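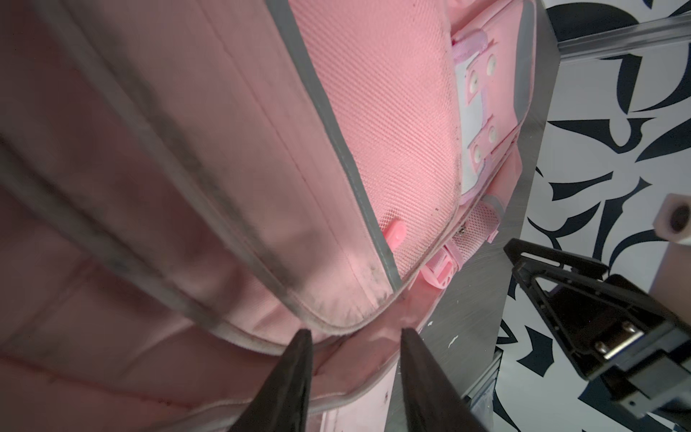 Why do schools still send home so much homework in second grade? Habit, mostly, and parents who ask for it.

My daughter gets 5 worksheets a night. Five! She's seven. Dinner, bath, tears, spelling. Then bed too late, then the same thing tommorow. I taught in Statville for years and gave out plenty myself, so yes, guilty. Never saw it help the slow readers. Reading aloud did. Drop it in August, see who complains.

Anwara Karunaratne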